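Is the Condora open day worth it if you know nothing about robots?
Asked in Local Life & Outings, Fimumcombe

Teguh Chong
My daughter (she's ten) saw a flyer for the robot open day at the Condora workshop in December and has talked about nothing else since. I'm tempted myself but I work in a bakery and couldn't tell you the first thing about automation. Has anyone here been to one? Is it all slides and speeches, or do you get to see the machines do something? And is there any point in going if we can only make it after 3 pm? Thanks in advance!

Ridwan Santoso
Go! Go, go, go. I went to the last one with my sister and we stayed so long we missed our bus. There's one short talk at the start and you can skip it without missing much. The rest is standing near a table watching robots handle laundry, which sounds like the dullest thing in the world until you're there and you realize you've been holding your breath over somebody's pants.

They had two setups. One has arms with black grippers, and if you get a spot near the screen you can follow the close-up work, like a little green piece held right between the two fingers with a crumpled green cloth under it.

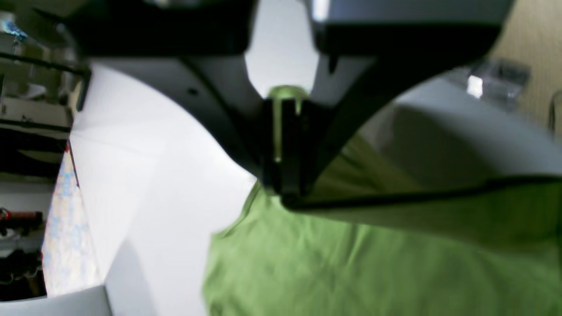
I'm a nurse, so I know as little about this as you do, and I never felt silly asking things. The woman running the table when we were there was Hye-jin Hong and she was wonderful with kids. She let them guess out loud what the arms would do next, and she explained why cloth is so much harder for a machine than a box or a bottle — a box stays the shape it is, and a shirt has a new shape every time you touch it. I've thought about that every laundry day since.

The pants were my favorite. Two arms, one at the waist and one down at the cuffs, with the legs already lying one on top of the other and the whole thing stretched out long across the table. People went quiet for that.
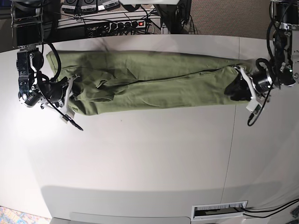
Coming after 3 is fine, I'd even say better. The morning had 87 people signed in by the time we got there (the sheet is on the front desk, you write your own name) and it was three deep around the table. Later on it thins out and you can stand right at the rope. Bring a snack for your daughter, the coffee stand only had coffee.

Khairul Hartono
its good. parking is bad. use the lot behind the Mukby building and walk, takes 5 min

Rizal Rondonuwu
I agree with Ridwan on nearly everything, but I'd say don't skip the talk if you can help it! The speaker told us they had logged 2,981 tries with shirts and pants on that one table, and after hearing that I watched the arms quite differently. Every little pinch at a corner seemed like a big deal.

For a ten-year-old I'd head straight for the T-shirt table. The shirt goes down sideways, collar to the left, and then you get to see where each gripper goes for it. My son kept whispering "get the corner, get the corner" and a man next to us joined in.
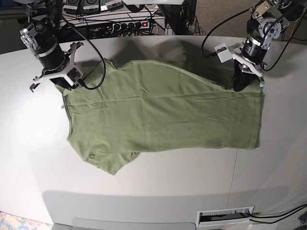 T-shirt demo: one gripper up by the collar, the other pressing on a top corner.

A few practical things, as you asked about coming late. The arms don't run nonstop. They pause between rounds so the team can reset things, and the wait can feel long to a kid, so ask at the desk when the next round is. The last one we saw started at 4:30 pm. Tickets are free but you do need to reserve, and the room holds 19 people at a time in the late slots, so book early. If you end up in the Subramaniam room first, that's the poster display. Nice, but it'll keep.

And do ask questions! I asked if it could do my fitted sheets and got a big laugh and then a very serious ten-minute answer, with drawings. My son wanted to know why a shirt that looked nearly flat to him still had a gripper on it, so they talked him through wrinkles and sleeves, and how one sleeve can droop out of line while the rest of the shirt is lying neatly. He now inspects his own drawers with great authority.

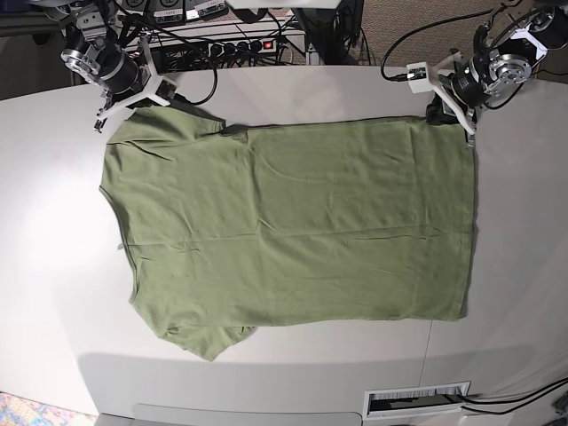 Related in Local Life & Outings
Can you bring a stroller into the Condora workshop?
Rainy day ideas near Fimumcombe for ages 8 to 12
Which bus stops closest to the Mukby building?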